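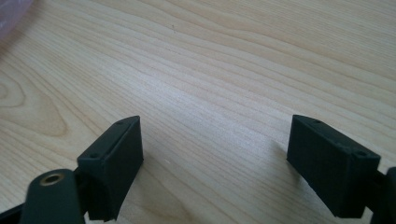 Vostden Furniture Finish Survey: Data Card

Summary

The Vostden Furniture Finish Survey records the care and repair history of household tables, desks and sideboards. It contains 1,331 entries, one per piece of furniture, submitted by owners through a written form. The survey is maintained by the Flosimberg Institute for Household Materials and is offered for teaching, conservation planning and general study.

Contents

The release consists of 3 files:

entries.csv — one row per piece, with type, approximate age, wood as reported by the owner, and finish
repairs.csv — one row per reported repair, linked to an entry by entry_id
terms.txt — the list of accepted words for finish, damage and cleaning method

Of the entries, 188 report at least one full refinishing. A further 197 report spot repairs only, such as filled scratches or treated water rings. The remaining entries report no repair, or the owner did not know.

Collection

Forms were issued in English and Spanish through the Orellana reading rooms. Owners were asked to answer from memory and to leave blank any question they could not answer. Staff corrected spelling and matched free-text answers to the accepted terms. Where an answer could not be matched, the original wording was kept in the column finish_other.

Known limits

The wood column reflects the owner's belief and has not been tested. Oak is likely overstated. Veneered and solid pieces were not separated on the first version of the form, and the veneer column is therefore empty for early entries. Ages are given in ten-year bands and should not be used to date a single piece.

Cleaning products were recorded by type and not by maker. The term "oil" covers both drying and non-drying oils — users who need this distinction should consult the notes column.

Use and citation

The data may be copied and shared with credit to the Institute. Names and addresses were removed before release. Corrections are reviewed each September and published with the next version. The earlier Grultex index is no longer supported, and its entry numbers do not match those used in this release.

Contact the Survey Office | © Flosimberg Institute for Household Materials | Back to top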